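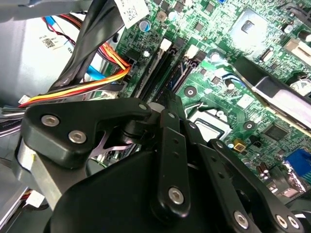

The Motar gripper inside a desktop PC, with both memory slots empty.

Last updated: 2021-06-03

I went to the Atinga open day in Lurnport expecting leaflets and a biscuit, and came home wanting a robot arm! The Motar gripper was set up to work inside ordinary desktop computers (cables, dust and all), and Adjoa Aidoo ran the demo and let us stand close enough to be a nuisance.

What I loved is how slim the fingers are. There's very little space between the power supply leads and the board, and I'd have skinned a knuckle in there. The joints are held with plain hex screws too, so you could look after it with keys you already own.

Grumbles? The body is bulky next to those fingers and hides a lot of the board from the person driving. It's also 3000 pounds without the arm, which rules out my shed. I tried the Flurnier one in March and found it jerky; this felt far calmer to steer, even on my 2 clumsy goes. Next open day starts at 7 in the evening, and I'm bringing my sister.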